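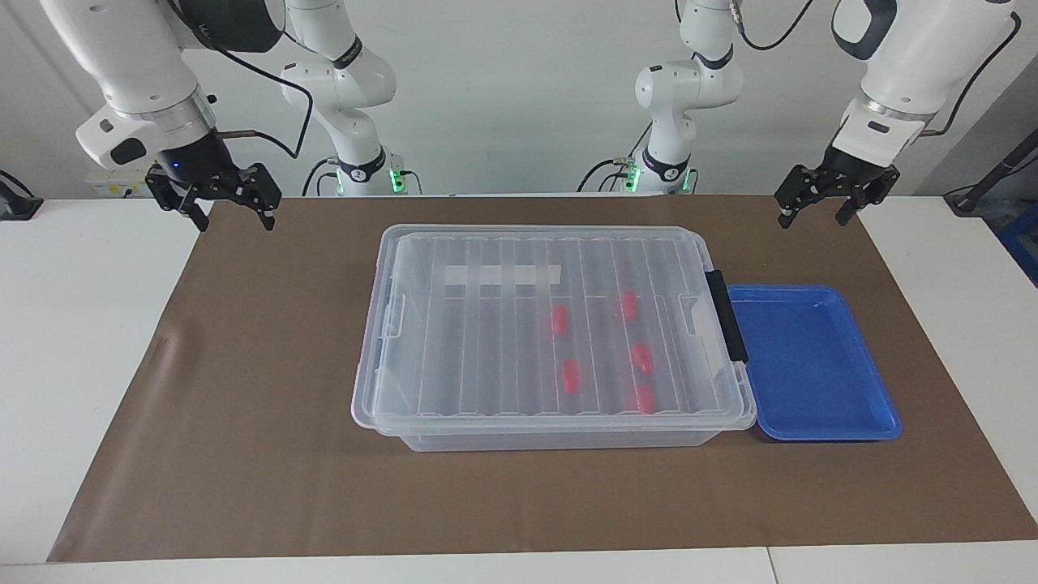 透明箱子，盖着。右边是蓝盘。

分类：日记 > 收拾东西

2024年8月11日

先记，不记明天就忘。手上还有胶带的黏味，洗了没洗掉，键盘也黏。

收拾。一整天都在收拾。早上本来只想把透明箱子的盖子弄明白，结果把柜子、抽屉、窗台底下那堆全翻出来了，中午饭是站着吃的，凉的包子，咬了一口接着翻。

那个箱子，买回来一直没正经用过。盖子上一条一条的棱，摸着像洗衣板，灰就爱落在棱和棱中间，抹布横着擦没用，得顺着棱擦。擦到一半发现抹布本身是脏的，重来。黑色的那个扣是好东西，按下去很实在，掰开要用点力，指甲别伸进去，上次伸进去了，疼了半天。标签那一条还是白的。想了一上午写什么，没写。写“杂物”等于没写，写“线”又不全是线，写得太细将来东西一换又得撕。先空着。

蓝盘子放旁边，专门接零碎。这个办法是跟 Dennis Mottram 学的，他修自行车的时候脚边永远有个浅盘子，拆下来的东西往里一丢，绝不往桌上放。以前觉得他啰嗦，现在觉得有理，我那张桌子上滚丢过多少螺丝。浅盘子好处是一眼看得见，坏处是端起来一歪就全滑到一头去，哗啦一声。今天滑了一回。还好有棕色的垫子，东西掉上面不怎么弹，也不往地上跑。垫子铺得大，桌子差不多都盖住了，靠边还露一条白的。本来嫌它颜色闷，铺久了也顺眼，透明的东西搁在上面反倒看得清楚，在白桌面上老找不着边。

顺序记一下，下回照做：
先全倒出来。
再扔。
再擦箱子。
最后才分。
我今天是先分后扔，分好了一堆又发现里面一半要扔，白分了。

扔掉的：干了的胶水，不知道哪台机子的说明书，断了的皮筋（一碰就碎成渣，粘在手上），一包过期的 Pelteo 薄荷茶，闻着还有味儿，犹豫了一下，还是扔了。Gaete 那家店的会员卡，店四月就搬走了，卡留着干什么。旧的购物小票一大把，字都褪没了，白纸一样，也不晓得当时为什么一张张压平了留着。还有一根缠在一起的毛线，解了半天，解到最后发现是两根不同的，颜色差一点点，都不够织什么，扔。扔了又捡回来一根，绑东西用。

没舍得扔的：妈那边拿来的针线包，顶针已经锈了一圈。小时候那个铅笔盒，铰链坏了，盖子合不上，放哪儿都碍事。单只的手套。单只的手套我是真不懂自己，另外那只去年冬天掉在车上的，不可能回来了，可是一放到袋子口就又拿出来。算了，塞进柜子最里面，下次再为难。

电话响，接了，是快递。说取件码发了我没去取，再不取要退。码是1458，记在这里，免得又翻短信。下楼，排队，前面那个人的码输错了三回，后面的人都不吭声，我也不吭声，就看着他输。取回来是清洁剂，Seltoser 的，上个礼拜夜里下的单，自己都忘了买的是柠檬的还是没味儿的。是柠檬的。柠檬得也太厉害了，喷完打喷嚏，窗户全开。说明上讲喷上去等一会儿再擦，我没那个耐心，喷完就擦，一样干净。

盖子又用它擦了一遍。棱里面的灰这回出来了。用的是旧牙刷，牙刷毛都炸了，正好。刷的时候水点子溅到眼镜上，摘下来擦眼镜，顺手拿的是喷过清洁剂的那块布，眼镜花了，又去洗眼镜。一个人在屋里忙得跟唱戏似的。

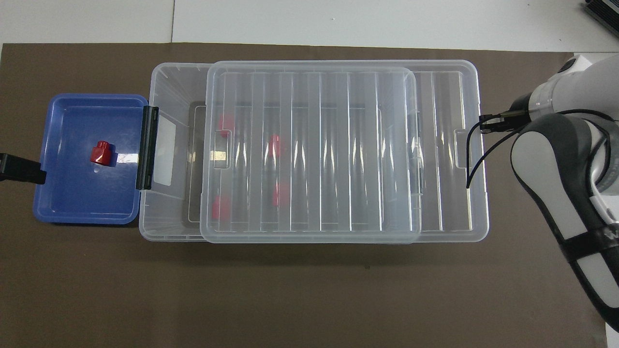
盖子这个东西我跟它较劲了好久。平放上去看着对了，一按这头，那头翘。要先把带扣的那一端对齐，再往另一头推，推的时候两只手都压着，别一只手压。早先我一直从反方向来，怪不得。箱子壁有点雾雾的，从外头看里面的东西不是特别清，但认个颜色足够了，红的蓝的一看就知道。所以装东西的时候把颜色鲜的贴着壁放，灰的黑的往中间塞，找起来快。这是我今天唯一的发明。

红的那个小东西，圆头，矮墩墩的，在盘子里站了一下午。到底是哪里来的想不起来。像个盖子，又像块积木。家里又没小孩。去洗手间比了所有的瓶子，洗发水不是，漱口水不是，厨房那瓶醋的盖子也是红的，可是人家好好地盖着。打电话问姐，姐说是不是外甥上回来落下的，她说外甥有一盒这样的，又说颜色不对，那盒里的红是偏橙的。说着说着就说到别的去了，说外甥不肯剪头发，剪一次哭一次，理发店那个师傅见了他就躲。讲了好久。挂了电话也没弄清楚。先留盘子里，不进箱子，进了箱子就等于没了。

盘子和箱子还是挨着放最顺。隔开一点我就老把东西掉到缝里，挨着呢，手从盘子里抓一把，往右一挪就进箱子，省事。在桌上试过把盘子摞在箱子上面，不行，盖子上有棱，盘子搁上去一碰就滑。

中间去了一趟 Skavia，想买分格的小盒子，放大箱子里用。走路去的，热得要命，影子都缩在脚底下。到了说分格的断货，店员小姑娘蹲下去给我翻最底下那层，翻出来一个，边上裂了一道，她说可以便宜点，我说裂的就算了。她好像比我还失望。空手出来又不甘心，买了2卷纸胶带，一卷黄的一卷绿的，本来想写标签用。回到家发现马克笔没水了。甩了几下，写出来半个字，然后就没了。所以标签还是白的。真是。

回来的路上桥那头在修路，绕，绕到菜市场后门，顺手买了葱和一块豆腐。豆腐拎在手里晃，到家角上碎了，没关系，反正做汤。卖豆腐的阿姨换了新围裙，夸了一句，她多给我抓了一把香菜。我不吃香菜。没好意思说。香菜现在插在杯子里，摆在窗台上，当花看。

下午接着分。分成这样：
线和插头一堆。线要先卷再用毛线头绑，不绑的话第二天自己又缠上了，不知道它们夜里在干嘛。
电池一堆，新旧分不清的全算旧的，装袋子里改天送去回收那儿。
胶带、剪刀、尺子。剪刀要套个纸套，翻箱子的时候扎过手。尺子太长，斜着放能进去，盖子也压得下去，就是占地方。
缝补的东西，针线包，扣子。扣子倒出来的时候滚了一垫子，一颗一颗捡，有一颗是爸那件灰大衣上的，一眼就认出来了，中间有个小裂口。那件大衣早送人了，送的时候肯定少颗扣子。不知道人家后来补的什么样的。捏着看了一会儿。放铅笔盒里了，铅笔盒总算有点用处。
钥匙。钥匙最烦。每一把都试了，大门，信箱，阳台，自行车锁，柜子，有3把哪里都开不了。也不敢扔，万一呢。每次都是这个万一。用绿胶带捆一起，想在上头写“不知道”，想起来笔没水。

晚上 Dennis 过来还打气筒，站门口不进来，说鞋上有泥。往里瞄了一眼，说你终于收了。什么叫终于。我问他红的小东西是什么，拿给他看，他翻过来翻过去，对着灯看，还用指甲敲了敲，说像他家哪个工具上的，回去找找，又说也可能不是。等于没讲。他说要不要拿走帮我比一比，我说别，你拿走就更找不到了。他笑得很大声，楼道灯都给他笑亮了。塞给他那把香菜的一半，他倒是高兴，说正好煮面。

他走了以后才想起来他上次借的内六角还没还。发了消息，他回了个大拇指。这个大拇指什么意思，是知道了，还是已经还了？翻了一遍，没有。明天再问。

汤做咸了。加水，淡了，又加盐，又咸了。喝了2碗，剩下的盖着放冰箱。洗碗的时候发现水池底下的柜子也该收了，打开看了一眼，马上关上。今天不行了，腰直不起来，弯着走去洗澡的。塑料袋套塑料袋，里面那只大袋子鼓得像个枕头，过几天再对付它。

洗完澡出来又去看了看箱子。多看的。本来都坐下了，又站起来，把尺子抽出来换了个方向，换完发现还不如刚才，又换回去。然后盖上，扣上，听见那一声，舒服。过了一会儿又打开，忘了把胶带放进去。黄的那卷找了半天，套在我手腕上。从下午套到晚上，洗澡怎么没发现呢，想了想是洗之前摘下来放洗衣机上，洗完又顺手套回去的。人是真累糊涂了。

箱子放哪儿还没定。柜子顶上够得着，但拿下来要踩凳子，凳子一条腿短，垫着纸。床底下进得去，量过了，可是进了床底的东西我从来不会再拿出来。那就还在桌上搁一晚上。桌子本来是想腾出来好写字的，结果现在是膝盖上垫着本杂志写的，写得歪歪扭扭，回头往电脑里打又打错一堆，懒的改。

对了，收的时候翻到一张明信片，没寄出去的，地址都写好了，邮票也贴了，就是背面只写了个“你好”，后面空着。给中学同桌的。那时候想写什么呢，一点印象没有。她搬家了没有也不知道。压在键盘底下了，看看这几天能不能想出一句来，随便一句，天气也行。贴了的邮票不知道还够不够。

还翻到牙医的预约单，已经过了。过了快一个月。难怪那个号码老打来，我还以为是卖保险的，一直按掉。明天打过去道歉，别早上打，早上他们忙，上回早上打过去那边前台的声音能把人冻着。想好怎么说：出差了？不行，编了又要圆。就说忘了。

窗户还开着，柠檬味散得差不多了，换成楼下炒辣椒的味儿，呛。谁家这个点还炒菜。蚊子进来一只，听得见，看不见。蚊香在哪儿，蚊香在……箱子里。刚扣上的。最底下，压在线和尺子下面，我亲手放进去的，还想着放底下稳当。

翻出来了，点上了。线又乱了一半，绑的毛线头松了几个，电池袋子也歪了。不弄了不弄了，盖子虚搭着，明天再说。

明天要记得的：
马克笔，买粗的，别买细的。
内六角。
牙医。
豆腐剩的那半块要换水，天热，放一夜会酸，现在就得去换，写到这儿想起来的，先去。

换好了。冰箱门没关严，里面的灯亮着，不知道亮了多久了，汤上面那个盘子滑开一点，香菜叶掉进去一片。捞了。

另外楼下那个信箱，下午试钥匙的时候开的，里面有张水费通知，拿上来了随手一放，现在找不着。大桌子上没有，鞋柜上没有。不会也在箱子里吧。翻了一遍衣服口袋，有张收据，是纸胶带的，还有一颗扣子，什么时候进口袋的。扣子放进铅笔盒，盒盖照样合不上，拿绿胶带缠了一圈。

水费单明早再找，困得字都重影了。红的那个还在盘子里，随它站着吧，睡了。

标签：收纳 / 家里 / 流水账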